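Home | Projects | Reports | Team | Contact
Shares 32 | Comments 2

Night Rounds at the Pirklow Building: What a Delivery Robot Changes for the Porters

Student project report, Work and Technology course
July 6, 2023

1. Background

Pirklow is an office and archive building with a day staff and a small team of porters. The porters carry mail, file boxes and printer supplies between the front desk and the departments. They also set out chairs for meetings and do a round of the halls in the evening. Management plans to bring in a wheeled delivery robot from Dangate to take over the box and mail runs.

Our group was asked to look at the plan from the porters' side. We wanted to know which parts of the job would go to the robot, which would stay, and what new work would show up. We did not study cost.

2. How we worked

We spent our first weeks, in November, following the porters on their shifts and writing down each trip. In total we logged 483 trips. Of these, 243 were plain deliveries from one point to another with no other task attached. The rest were mixed. A porter would drop off a box and also move a table, let somebody into a room, or take a message back to the desk.

We then interviewed the porters and the two people who work at the front desk. Our main contact was Necati Demirtaş, who plans the porters' shifts and has worked in the building longer than anyone else on the team.

The last part was done in simulation. We built simple models of the halls and used them to try out routes before the robot arrives. Walls and floors have basic textures only. We put in the things a porter has to get around during a normal day, like pillars and folding chairs, and left most of the decoration out.

3. Routes in the model

The porters walk the shortest line and step around whatever is there. The robot needs more room to turn, and it has to be told where it may and may not go. In the model we marked two kinds of places for each hall. The first kind is fixed, such as a wall corner or a pillar. The second kind is things that people move, and chairs are the most common of these.

One hall took more time than the others. It has an open floor with a square pillar toward the far end, next to a large block of wall that comes in from the right. We set the main route through the open floor and kept it well clear of the near right side, where a folding chair stands in the model. The gap between the pillar and the wall block was left off the route for now.

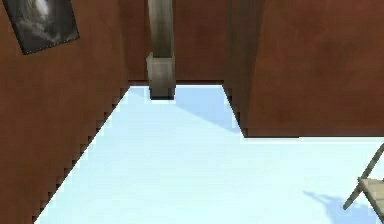 4. What changes for the porters

4.1 Less carrying

All the porters we spoke to were glad to lose the heavy boxes. Two of them have back trouble. Demirtaş said the paper deliveries on the upper floor are the worst part of the week and he would hand them over tomorrow.

4.2 More clearing

The robot stops when something is in its way. Somebody then has to go and move the thing. At present a chair left in a hall bothers no one much. With the robot running it becomes a job, and the job falls to the porters. This work is missing from the Dangate plan. We think it should be written into the shift plan with time set aside for it.

4.3 Loading and unloading

The robot cannot pick up boxes by itself. A person loads it at the desk and another person unloads it at the department. The desk staff expect that they will end up doing the loading, and they were not asked about this before we came.

4.4 Less contact

The mixed trips matter to people in the departments. They use the porter's visit to report a broken lamp or ask for a room to be set up. If the porter comes less often, these requests will have to go through the Pravmont ticket system, which few of the staff use.

5. Limits

The trips were logged in one building by three students, and some short trips were surely missed. The model has no moving people in it. It can show us if a route fits the space, but it says nothing on how the route works at lunchtime.

6. Recommendations

- Start with the plain deliveries only and leave the mixed trips with the porters.
- Add clearing time to each shift.
- Agree with the desk staff on who loads the robot, in writing, before the trial starts.
- Let the porters change the routes themselves. Değirmenci, the firm that will service the robot, offers a half-day course for this.

The trip log and the route files have been handed over to Demirtaş. He has asked for a second round of logging once the robot has been running for a month.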